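Bench notebook, Galville wet lab
23/12/2019

Last entry before the break, so I'm putting the house rules for suturing sessions in one place while I still remember why I was cross about them. Raghda wants the Lista sheet (our checklist, for anyone new) rewritten by April and I said I'd do the draft.

Cable check comes first. Xavier's old rule was to swap an instrument at 40 sessions whatever it looked like, and I'd keep that, but I'd add a proper look at the wrist before it goes in. Pulley disc, pin, cables, all the way up to the fingers. If a strand looks furry it goes in the reject tray with a label on, and please write the label! 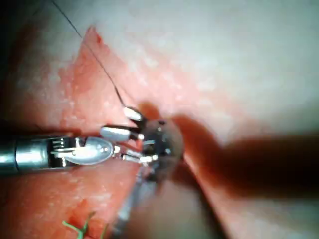 Wrist, pulley disc and cables, with the thread under tension at top.

Mirela and I argued over thread tension again. She'd like a hard limit in the software. I'd sooner have it as a rule for the operator first – no pulling on a taut thread unless both tips are in view – and then see what number we need. The draft says 200 grams for now with a big question mark next to it. She's going to dig out the Prutwood figures, which I have never managed to find on the shared drive.

Approach rule, as agreed: one instrument holds the thread, the other stays low by the wound with its jaws shut until it's wanted. Slow speed for both once the tips are close. If they touch, stop, back off the one that isn't holding thread, and log it (yes, even a tiny tap, Raghda was very firm on this).
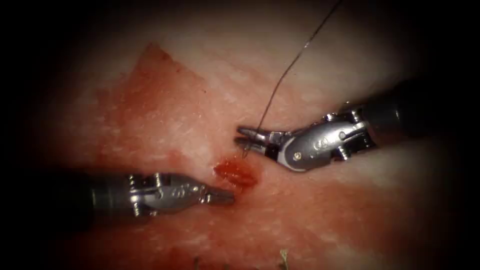
Still to sort out

Logging. We have 3 different ways of writing down a tip contact and they don't match. I vote for time, which arm, thread held or not, and nothing else.

Thread ends and fluff. Do we stop to clear them or leave them till the end? The sheet says nothing either way. I leave them, Mirela clears.

Handover. Up to 4 people on the rota in the new year, so the outgoing operator should say out loud what each arm is holding before taking their hands off. Ask Raghda if she wants that signed for as well.

Spare wrist is in the second drawer, not the first.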